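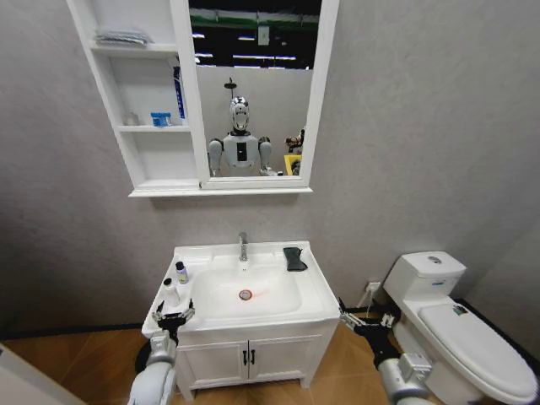

White shelves and mirror, grey wall.

I've been shooting with an old manual focus 59mm lens for the past month and I'm completely smitten, so you're going to hear about it whether you like it or not.

It's a Damgaard, which I'd never heard of until Nigel Nuttall turned up at camera club with a carrier bag of things from his late uncle's loft and let us all have a rummage. Most of it was flash cables and perished rubber, but at the bottom, wrapped in a sock, was this stubby little lump of metal and glass with a focus ring that moves like it's sitting in honey. Oh, it's lovely! I gave him £19 and a promise of first refusal if I ever part with it (I won't).

Yes, 59mm. Who makes a 59mm lens? It's a bit too long to be a fifty and nowhere near a proper portrait lens, and I assumed it would annoy me. On my full frame body it's just slightly tighter than how I think I see things, so I keep having to take one step back, and that one step has done more for my framing than any amount of reading. I look at the edges now. I never used to look at the edges.

Getting it onto the camera took a bit of doing. The mount is one of those orphan screw threads, and the first adapter I bought let me focus as far as the garden fence and no further. The second one is by Rerkero, a plain black ring with no electronics in it at all, and with that one I get infinity with a hair to spare. If yours falls short, check the adapter before you start blaming the lens. I lost a whole weekend to that.

Wide open at f/2 it's soft. Dreamy in the middle, smeary in the corners, and if there's a bright window anywhere near you get a pale veil over the lot. Stop down to f/4 and it wakes up. By f/5.6 it's as sharp as I need for anything I print, and the colours stay a touch on the warm side, which I've stopped correcting. There's some purple fringing on bare branches against the sky. I can live with it.

Focusing is the bit people worry about, and I did too. I've got peaking set to red, low, and I use it to get close, then magnify for anything that matters. For people I don't bother magnifying, they've wandered off by then. I just rock forwards and backwards a little and take three or four. My hit rate on day one was dreadful. I came home from the harbour at Clovetberg with 94 pictures and kept two, and one of those was of my own boot. Last week I went back in better light and kept so many that I had to be strict with myself!

One thing I'd tell anyone trying this: put the lens's focal length into the stabilisation menu by hand. The camera can't read it, so it goes on using whatever you typed in last, and mine was still set for a 200mm from the air show. Everything looked faintly jittery and I blamed my coffee. Mine takes any whole number, so 59 went straight in. Some bodies only offer fixed steps, in which case go for the nearest.

I've also been running a roll of Idura 400 through my old film body with the same lens, using another ring, and I'm itching to see how it compares. I've got roughly a dozen exposures left, and I'm saving those for the blossom on the canal path. With any luck the scans will be back in April and I'll put a few up side by side with the digital ones.

Nigel, meanwhile, says there's a second bag in the loft. He thinks there's something wide in it, possibly with fungus, possibly not. I've told him I'll bring a torch and a packet of biscuits.

If you've got anything by Damgaard in a drawer, do leave a comment, especially if you know what the tiny red dot next to the f/8 mark is for. I've tried lining it up with everything and I'm none the wiser.

Posted Mar 20, 2025 in Old glass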